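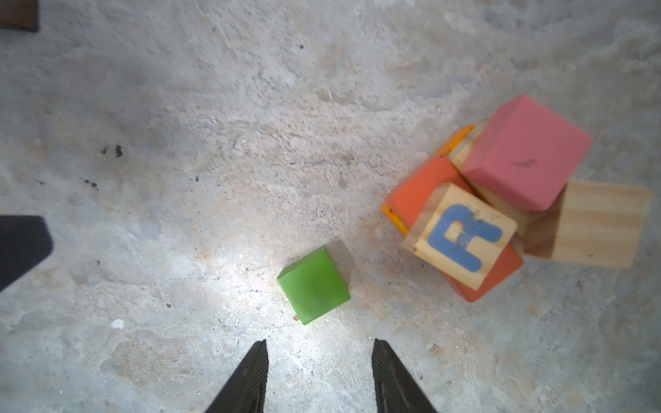 Morena Caputo wrote in to ask why her left gripper would pick up small blocks all morning and then start dropping them after lunch, with no error shown and nothing changed in the program. Her motor was fine. The fingers had worked loose.

Workshop Tips > Small Machines > Faults and Safety
Friday, June 24, 2022 – by Pierina Bellini

We had the same fault on the bench at Grunthorpe, on a pair of arms used for sorting toy blocks. A finger that can rock on its mount still closes to the commanded position, but the tip does not. The controller reads the motor, so the log shows a good grip while the block slides out.

Checking for play

Switch off at the wall before putting a hand anywhere near the jaws. Stopping the program is not enough. An arm that is holding position will push back, and one that loses power may drop, so support the forearm first.

Hold the finger near its tip and rock it sideways. Any click or visible movement at the root means the screws need attention. Test both fingers, as the one that looks straight may be the loose one.

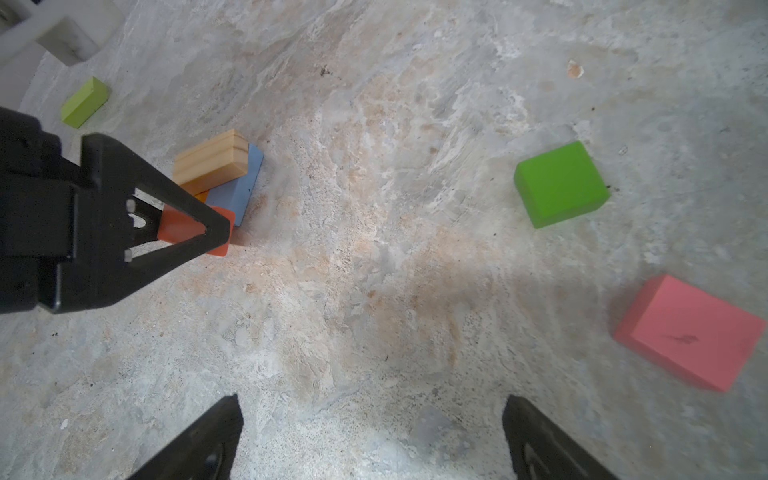 Reading time: 6 min

Take the screws out one at a time and wipe the threads. Refit with a small drop of medium threadlock, unless the screw goes into bare plastic – many threadlocks attack plastic and the part can crack days later. Tighten by hand with a short driver. If the screw keeps turning, the hole is stripped and the finger should be replaced.

Our interval is 3,000 grips or 30 days. Before the fix we logged 43 dropped blocks in one week; in the week after it, 6. Those were traced to dust on the pads, cured with a damp cloth.

Check the cables while the power is off. Move each joint by hand through its full travel and watch the loops at the wrist and elbow. A loop that pulls tight at one end of the travel will break inside the sleeve, and the joint will then cut out only in certain poses. Leave enough slack for the worst pose, but keep it clear of the other arm.
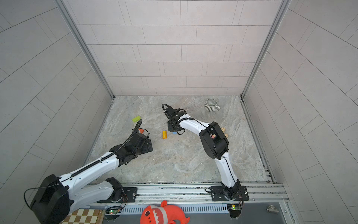
Praletti replied that a snagged cable had stopped one of two arms in mid-move, and that the other carried on and struck it. Both should be wired to the same stop button. Test it monthly with the arms moving slowly and the jaws empty.

Contact Veltlow Workshop Notes | © 2022 Veltlow | Back to top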